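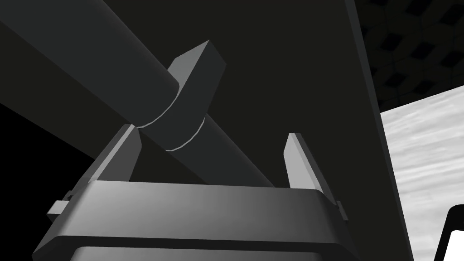 Wrist view in the sim, fingers open at the rod.

Teaching by remote control: is anyone getting real use out of this?

gristmill_ed wrote:
I keep hearing that you can put somebody in a headset, let them drive the arms through a job a bunch of times, and the robot picks it up. Fiveo quoted us 100 demos per task. I sat in on 2 hours of it in the simulator and came away thinking we'd be paying people to play a slow video game. I've programmed arms with a pendant for years. I know where the points are because I put them there. What am I missing?

tablesaw77 wrote:
You're missing the jobs where the part is never in the same place. Try that with fixed points.

gristmill_ed wrote:
I have a fixture for that. It cost less than the headset.

polly_k wrote:
The wrist views are what bother me. Once the fingers are close, you've got two blades and a lot of dark background to judge depth from. Our operators lined up fine from far away and then crept in like they were parking a truck. If the person can't tell how far off the tips are, what is the robot supposed to learn from that?
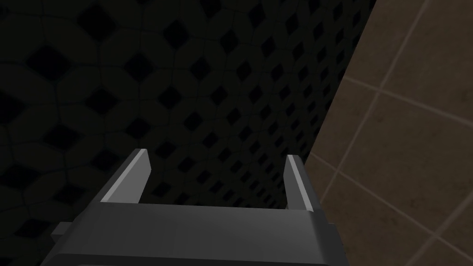
Re: Wrist views

tablesaw77 wrote:
They get better. Ours were slow in September and a lot smoother later on. And you toss the bad runs.

polly_k wrote:
Who decides which ones are bad? We had 78 runs on one task and two leads couldn't agree on which to keep. One wanted every hesitation cut. The other said the hesitations were the useful part.

Abilio Montoya wrote:
I've run sessions with Dralutine and I'm halfway between you. For one arm doing one simple pick, I'd take Ed's pendant every time. Two arms on the same object is where I changed my mind. Try writing points for a tall flat panel that has to stay pinched between two grippers while both arms move. I gave it a week and threw it out. Driving both by hand, I had something to work with the same afternoon.

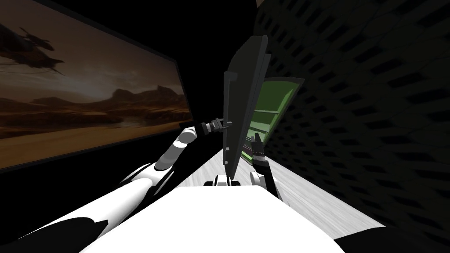
What I don't buy is the step after that. A panel in the simulator weighs what somebody typed in. Push too hard from one side and my real one bows, and none of my demos had that in them. I ended up recording seven more sessions on the real arms, so don't let a salesman tell you the sim ones are free.

gristmill_ed wrote:
OK, two arms I'll give you. That's a pain on the pendant. But "something to work with" isn't a running cell.

Abilio Montoya wrote:
No, and mine isn't one yet.

tablesaw77 wrote:
Ed, have you tried leading the arm around by hand instead? No headset, and you feel the contact.

gristmill_ed wrote:
Yes, on the small arm. Fine for a rough path. I still went back and fixed every point.

Recent topics
Abreu pendant keeps dropping connection
Trorura gripper pads, how often do you swap them?
Foot pedal or trigger for closing the fingers
Used fixtures, where to buy

This site uses cookies to keep you signed in. OK / Settings

Contact us | Forum rules | Back to top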